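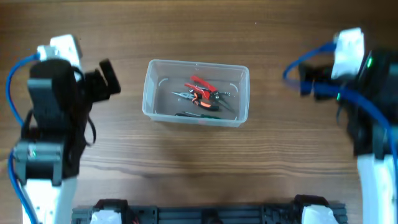
어차피 4년 쓰면 바꿀 노트북인데 SSD가 기판에 납땜되어 있든 슬롯에 꽂혀 있든 무슨 상관이냐는 댓글이 지난 글 밑에 달렸다. 얇고 가벼우면 됐고, 용량이 모자라면 외장 드라이브를 사면 되고, 중요한 파일은 클라우드에 있으니 옛날 방식에 집착할 이유가 없다는 내용이었다. 추천도 꽤 받았다. 나는 생각이 다르다. 댓글 칸에 쓰기에는 길어서 따로 적는다.

저장장치 일체형 노트북, 기업이 고쳐야 할 관행이다
2019년 5월 13일

먼저 무엇을 두고 하는 말인지부터 정리한다. 노트북의 저장장치는 한동안 사용자가 바꿀 수 있는 부품이었다. 하드디스크 시절에는 바닥의 덮개를 열고 나사를 풀면 빠졌고, SSD로 넘어온 뒤에도 M.2 규격 모듈이 슬롯에 꽂혀 있었다. 규격이 같으면 어느 회사 제품이든 꽂을 수 있었다. 최근에는 낸드 플래시와 컨트롤러를 메인보드에 바로 붙이는 모델이 고급형을 중심으로 늘고 있다. 제조사 소개 자료에는 대개 이 사실이 나오지 않는다. 사양표에는 용량과 인터페이스만 적혀 있고, 교체할 수 있는지는 누가 뜯어 보고 올린 글에서 알게 된다.

내가 이 문제를 신경 쓰게 된 것은 Tenholm의 얇은 노트북 때문이다. 사무실에서 쓰던 물건인데 어느 날 전원 버튼을 눌러도 반응이 없었다. 서비스센터의 진단은 메인보드의 전원부 고장이었다. 저장장치에는 이상이 없을 것이라고 했다. 그런데 저장장치가 메인보드에 붙어 있으니 메인보드를 교체하면 저장장치도 같이 바뀐다. 안에 있는 자료는 어떻게 되느냐고 물었더니 복구는 서비스 범위가 아니라는 대답이 돌아왔다. 슬롯에 꽂힌 SSD였다면 빼서 외장 케이스에 넣고 다른 컴퓨터에 연결했을 것이다. 그 작업에는 드라이버 하나와 커피 한 잔 마실 시간이면 충분하다.

백업을 했어야 한다는 말은 맞다. 나도 백업을 한다. 그날도 전날 밤까지의 파일은 남아 있었고 잃어버린 것은 오전에 작업한 문서 몇 개였다. 그러니 큰 피해를 본 사람의 하소연으로 읽을 필요는 없다. 다만 백업은 저장장치가 고장 났을 때를 위한 대비다. 저장장치가 멀쩡한데 옆에 있는 부품이 고장 나서 자료를 못 꺼내는 상황은 설계가 만들어 낸 것이다. 이 둘을 같은 문제로 묶고 사용자의 준비 부족으로 돌리는 것은 공정하지 않다.

제조사들이 내세우는 이유는 두께와 속도다. 두께부터 보자. M.2 슬롯과 모듈이 공간을 차지하는 것은 사실이다. 소켓 높이가 있고, 모듈을 고정하는 나사 자리가 있고, 방열 문제도 따로 풀어야 한다. 하지만 같은 두께의 노트북에 슬롯을 넣은 제품이 시장에 있다. Wikonham의 업무용 모델은 내가 쓰던 Tenholm 제품과 나란히 놓으면 옆에서 봐서는 차이를 모를 정도인데, 하판을 열면 표준 규격의 짧은 모듈이 꽂혀 있다. 배터리 용량이 조금 작다는 점이 다르고 나는 그 차이를 사용하면서 느끼지 못했다.

무게는 더 말할 것이 없다. 모듈 하나의 무게는 충전기 케이블을 어떤 것으로 가지고 다니느냐에 따른 차이보다 작다. 가벼운 노트북을 원하는 마음은 이해하지만, 그 무게가 저장장치 슬롯에서 줄어든 것처럼 이야기하는 데에는 동의하기 어렵다.

속도는 조금 더 따져 볼 문제다. 기판에 직접 붙이면 신호 경로가 짧아지고 컨트롤러를 시스템에 맞춰 설계할 여지도 생긴다. 이론상 유리한 점이 있다. 그런데 실제로 팔리는 일체형 노트북 중 상당수는 슬롯형에도 들어가는 것과 다를 바 없는 방식으로 연결되어 있다. 속도를 위해 납땜을 했다면 결과가 측정값에 나와야 하는데, 보급형으로 내려오면 오히려 중간급 M.2 모듈보다 느린 제품을 붙여 놓은 경우를 본다. 느린 저장장치를 영구적으로 붙여 놓는 것은 누구를 위한 설계인지 모르겠다.

가격 이야기를 하지 않을 수 없다. 교체할 수 없는 저장장치의 용량은 살 때 정해진다. 나중에 늘릴 수 없으니 구매자는 지금 필요한 용량보다 큰 것을 고르게 되고, 제조사는 그 선택에 시장 가격과 동떨어진 값을 매길 수 있다. Tenholm의 주문 페이지에서 한 단계 큰 용량을 고르면 300달러가 더 붙었다. 같은 용량의 괜찮은 M.2 모듈은 그 무렵 100달러면 살 수 있었다. 원래 들어 있던 작은 용량의 값이 빠진 것도 아니고 순수하게 더해지는 금액이 그렇다.

이것을 품질 차이로 설명하려는 사람도 있다. 그럴 수도 있다. 그렇다면 어떤 낸드를 쓰는지, 쓰기 수명은 얼마인지, 지속 쓰기에서 속도가 어떻게 유지되는지를 공개하면 된다. 따로 파는 SSD는 설명서에 이런 항목이 적혀 있고, 구매자는 그것을 비교해서 돈을 더 낼지 결정한다. 일체형 노트북의 저장장치에는 제품명조차 없는 경우가 많다. 비교할 자료를 주지 않으면서 품질이 높으니 비싸다고 하면 받아들일 근거가 없다.

외장 드라이브를 쓰면 된다는 주장에도 답해야겠다. 외장 SSD는 좋은 물건이고 나도 두 개를 쓴다. 사진이나 영상 원본을 옮기고 보관하는 데에는 이만한 것이 없다. 하지만 내장 저장장치를 대신하지는 못한다. 운영체제와 프로그램, 메일 보관함, 개발 환경, 가상 머신 이미지는 안에 있어야 편하다. 기차 안에서 무릎에 노트북을 올리고 케이블로 연결한 드라이브를 대롱대롱 매단 채 일해 본 사람이라면 무슨 말인지 알 것이다. 포트가 두 개밖에 없는 얇은 노트북이라면 충전과 드라이브만으로 포트가 다 찬다.

클라우드도 마찬가지다. 문서 파일 정도라면 문제가 없지만 큰 파일을 다루는 사람에게는 회선 속도가 그대로 작업 속도가 된다. 출장지 숙소의 무선랜으로 프로젝트 폴더를 내려받는 일은 해 보면 두 번은 하기 싫다. 게다가 클라우드 요금은 매달 나간다. 내장 용량이 모자란 것을 월 구독료로 메우는 구조가 소비자에게 이득인지는 각자 계산해 볼 일이다.

수명 이야기를 하면 요즘 SSD는 그렇게 쉽게 닳지 않는다는 답이 돌아온다. 대체로 맞는 말이다. 일반적인 사무 작업으로 쓰기 수명을 다 채우는 사람은 드물다. 그러나 일반적이지 않은 사용자도 노트북을 산다. 영상 편집을 하면서 임시 파일을 계속 쓰고 지우는 사람, 메모리가 작은 모델을 사서 하루 종일 스왑을 일으키는 사람이 있다. 메모리까지 납땜된 모델에서는 이 두 가지가 서로를 나쁘게 만든다. 메모리가 모자라서 저장장치에 쓰기가 몰리는데, 메모리를 늘릴 수도 없고 닳은 저장장치를 바꿀 수도 없다.

고장도 쓰기 수명으로만 오지 않는다. 컨트롤러가 먼저 죽기도 하고 펌웨어 문제로 갑자기 인식되지 않기도 한다. 슬롯형이라면 모듈 하나의 불량이고, 보증 기간이 지났어도 새 모듈 값으로 끝난다. 일체형에서는 메인보드의 불량이 된다. 앞에서 말한 Tenholm 노트북의 메인보드 교체 견적은 664달러였다. 그 돈이면 새 노트북을 알아보는 것이 자연스럽고, 나도 그렇게 했다. 화면과 키보드와 배터리에 문제가 없는 기계였다.

회사에서 쓰는 장비로 오면 다른 문제가 더 있다. 폐기할 때 저장장치를 따로 빼서 처리하는 규정을 둔 곳이 많다. 슬롯형은 모듈을 빼서 파쇄하고 본체는 중고로 넘기거나 기증할 수 있다. 일체형은 그렇게 못 한다. 암호화가 되어 있으니 키를 지우면 충분하다는 설명이 기술적으로 옳더라도, 감사를 받는 부서는 눈에 보이는 처리를 요구하는 경우가 많다. 결국 본체를 통째로 파쇄한다. 수리를 맡길 때도 그렇다. 자료가 든 저장장치를 빼 두고 본체만 보내는 것이 원칙인 조직에서는 일체형 노트북을 수리 보낼 수가 없다.

보안을 위해 일체형이 낫다는 주장은 반만 인정한다. 저장장치를 훔쳐 다른 기기에 꽂는 공격을 어렵게 만드는 효과는 있다. 그러나 전체 디스크 암호화가 제대로 되어 있으면 슬롯형에서도 훔친 모듈만으로는 내용을 읽을 수 없다. 보안 칩에 키를 보관하는 방식도 슬롯형에서 이미 쓰고 있다. 납땜을 해야만 얻을 수 있는 보안이 얼마나 되는지 나는 설득력 있는 설명을 아직 읽지 못했다.

Dirkholm의 사례는 반대쪽에서 참고할 만하다. 이 회사는 첫 모델에서 저장장치를 납땜했다가 다음 모델에서 슬롯으로 돌아왔다. 발표 자료에는 고객의 의견을 반영했다고만 적혀 있어 속사정은 모른다. 기업 고객이 싫어했을 수도 있고 용량별로 메인보드를 따로 만들어 재고를 쌓는 일이 부담스러웠을 수도 있다. 어느 쪽이든 두께는 그대로였고 값도 오르지 않았다. 할 수 있는 일이라는 증거로는 충분하다고 본다.

아쉬운 점도 있다. Dirkholm의 슬롯에 들어가는 모듈은 짧은 규격이어서 고를 수 있는 제품이 적고 긴 규격보다 비싸다. 하판 나사도 흔한 십자가 아니어서 맞는 드라이버를 따로 구해야 한다. 하판을 열면 보증이 어떻게 되는지는 안내문을 세 번 읽어도 분명하지 않았다. 슬롯만 넣어 놓고 여는 것을 어렵게 만들면 효과가 반으로 준다.

더 나쁜 방식도 있다. Hayes의 소형 노트북은 슬롯이 있기는 한데 핀 배열이 독자 규격이다. 변환 어댑터를 파는 곳이 있지만 높이가 맞지 않아 하판이 뜬다는 사용기가 여럿 올라와 있다. 교체할 수 있다고 홍보하면서 교체용 모듈은 자사 매장에서만 판다. 이것을 슬롯형이라고 부르기는 어렵다. 표준 규격이어야 의미가 있고, 표준이 이미 있는데 굳이 피해 간 이유를 가격표 말고 다른 데서 찾기 힘들다.

내가 모든 노트북을 슬롯형으로 만들라고 주장하는 것은 아니다. 태블릿에 가까운 초소형 기기나 값이 아주 싼 교육용 기기에는 납땜이 합리적일 수 있다. 용량이 적고 값이 싸면 고장 났을 때의 손해도 작다. 문제는 비싼 제품이다. 작업용이라고 이름을 붙이고 그만한 값을 받는 기계라면 저장장치 정도는 바꿀 수 있어야 한다.

당장 요구할 수 있는 것도 있다. 사양표에 저장장치 교체 가능 여부와 규격을 적는 것이다. 슬롯이 있으면 길이와 인터페이스를 적고, 없으면 없다고 적으면 된다. 비용이 들지 않는 일이다. 메모리는 그나마 온보드라고 표시하는 회사가 늘었는데 저장장치는 아직도 빈칸이다. 판매점 상품 페이지도 마찬가지여서, 문의 게시판에 같은 질문이 몇 쪽씩 쌓여 있고 판매자마다 대답이 다르다.

다음으로는 메인보드가 고장 났을 때 자료를 꺼낼 방법을 제조사가 마련해야 한다. 서비스센터용 진단 포트를 두어 본체가 켜지지 않아도 저장장치를 읽을 수 있게 하는 설계는 가능하다. 암호를 아는 주인이 요청할 때만 열리게 하면 보안 문제도 줄어든다. 유료라도 좋다. 지금처럼 서비스 범위가 아니라는 한마디로 끝내는 것보다는 낫다.

구매자 쪽에서는 살 때 한 번 물어보는 것이 먼저다. 리뷰를 쓰는 매체도 하판을 열어 본 사진 한 장과 저장장치 규격 한 줄을 넣어 주었으면 한다. 벤치마크 그래프는 여러 장씩 싣고 이 한 줄이 빠진 기사가 너무 많다. 나도 예전에 쓴 사용기를 다시 읽어 보니 같은 잘못을 했다. 지난 2월에 올린 글에서는 화면 밝기와 키감만 길게 쓰고 저장장치는 용량만 적었다. 그 글에는 오늘 규격을 보충해 두었다.

댓글의 첫 질문으로 돌아가면, 4년 쓰고 바꿀 사람에게도 상관이 있다. 그 4년 안에 용량이 모자랄 수 있고 메인보드가 먼저 고장 날 수 있다. 바꾼 다음에는 쓰던 기계를 팔거나 가족에게 줄 텐데, 저장장치를 새것으로 갈아 끼울 수 있는 기계와 그렇지 못한 기계는 중고 값부터 다르다. 지금 이 글은 Wikonham 업무용 모델로 쓰고 있다. 가장 작은 용량으로 주문하고 모듈은 따로 사서 갈았다. 원래 들어 있던 모듈은 외장 케이스에 넣어 백업용으로 쓴다.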